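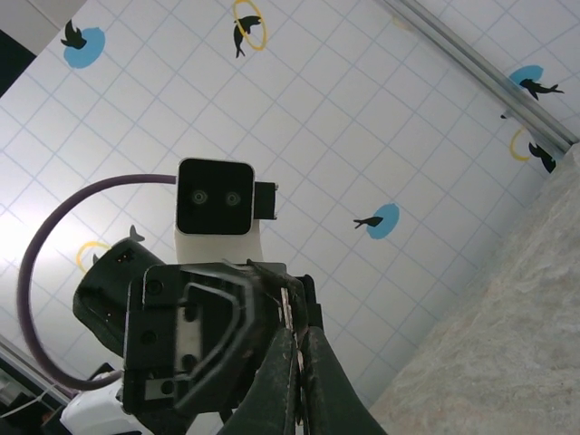
Skastivum: Fische für die Zimmerdecke
README zum Vorlagensatz

Schön, dass Sie sich den Ordner heruntergeladen haben! Skastivum ist eine kleine Sammlung von Schneidvorlagen für Deckenaufkleber: schwarze Fischsilhouetten, dazu hellblaue Kreise und schmale gelbe Ringe, die man frei miteinander kombinieren kann. Gezeichnet hat die Fische Paloma Baptiste (mit sehr viel Geduld, die Schwanzflossen gingen mehrmals hin und her), und ich, Myrtle Castellanos, kümmere mich um die Dateien und diesen Text.

Inhalt
fische/ – 20 Silhouetten als SVG
kreise/ – Vollkreise in fünf Größen
ringe/ – dieselben fünf Größen, nur als Umriss
LIZENZ.txt – private Nutzung frei, bitte Paloma nennen
Alle PNG-Vorschauen haben 300 dpi und sind 1000 Pixel breit.

Anordnung
Auf einer weißen, gefliesten Decke wirken die Motive am schönsten, wenn sie sich nicht an die Fugen halten. Ein Fisch darf ruhig halb aus seinem Ring herausschwimmen oder schräg nach unten zeigen, und manche liegen bei uns einfach auf einem blauen Kreis. Legen Sie vorher alles auf dem Boden aus, das erspart viel Auf und Ab auf der Leiter. Bei einem stark gemusterten Untergrund nehmen Sie am besten ein helles Laken darunter, sonst verlieren sich die dünnen Ringe ganz schnell. Und fegen Sie vorher einmal durch, denn jeder Krümel findet zuverlässig den Weg auf die Klebeseite.

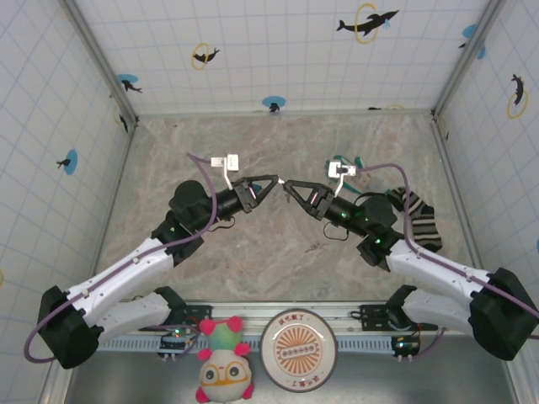
Kann man die Ringe auch ohne Schneideplotter herstellen?

Mit einem Kreisschneider geht das recht gut, nur bei der kleinsten Größe braucht man eine ruhige Hand. Die Fische schneiden Sie dann mit einem feinen Bastelmesser aus.

Bekannte Schwächen
In der Silby-Ansicht erscheinen die Ringe gefüllt, geschnitten werden sie trotzdem richtig. Prondow liest die Größen in Zoll ein, bitte vor dem Schneiden umstellen.

Änderungen
22. Februar 2024: Rückenflosse bei zwei Fischen geglättet, Ringe etwas breiter.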